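Presden Residents' Forum
Kitchens and Fittings: Care of dark bronze taps

F_Rajput
Residents are asked to wipe bronze kitchen faucets with a soft cloth and plain water only. Vinegar is not recommended on the finish or on marble.

Unit300
With respect, plain water leaves spots here. I have used diluted vinegar since June.

tanoli_house
I cannot support that advice. Vinegar dulled the marble beside our sink.

F_Rajput
The guidance stands. A drop of mild dish soap is acceptable, provided it is rinsed off.

Unit300
Noted, although I remain unconvinced as regards the faucet itself. 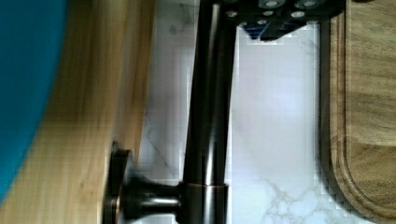 Which cloth should be used to dry the lever handle?
A clean, soft cotton or microfibre cloth is suitable. Please avoid scouring pads of any colour.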